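House Rules for the Gear Bench

At Plekura, the written rules for the gear assembly bench run to 17 lines. Theophilus Ackah, who looks after the cell, cut them down from 619 after operators stopped reading the long version.

The first rule covers the table. Only the parts for the current job go on it, and tools stay off.
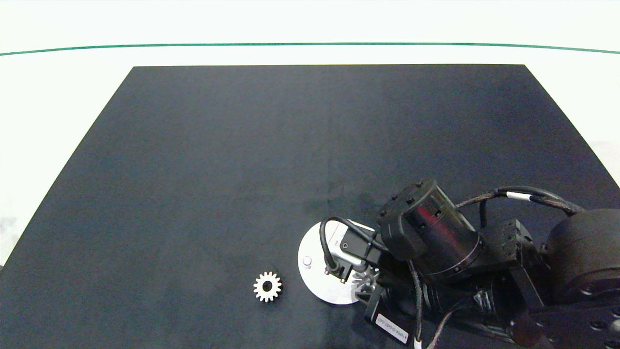

The second rule is about people. Hands stay outside the arm's reach until the stop has been pressed and the operator has said so out loud. Ackah borrowed that one from Grireo, where he trained. New staff work beside an experienced operator for 7 shifts before they run a job alone.

Fingers get their own section. Each pair is checked for cracks at the start of a shift, and a damaged finger means both are replaced. Cables are checked at the same time.
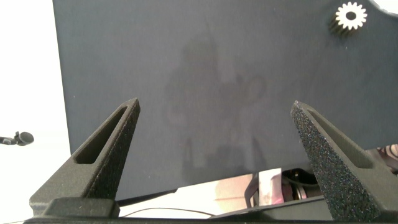
Any change to a program is tried at low speed first, with 4 clean runs before it goes back to normal. The operator signs the log, and so does whoever made the change. "If the log is blank, the change didn't happen and we load the old program," Ackah says.

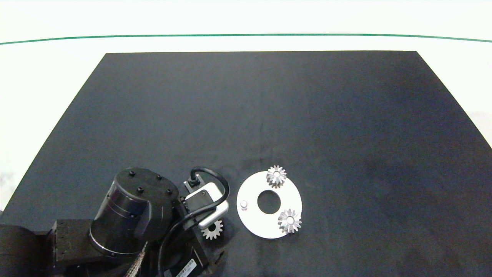
What should an operator do if the arm drops a gear?

Press stop, wait until the arm is still, then pick up the gear and check its teeth before using it again. Write the drop in the log.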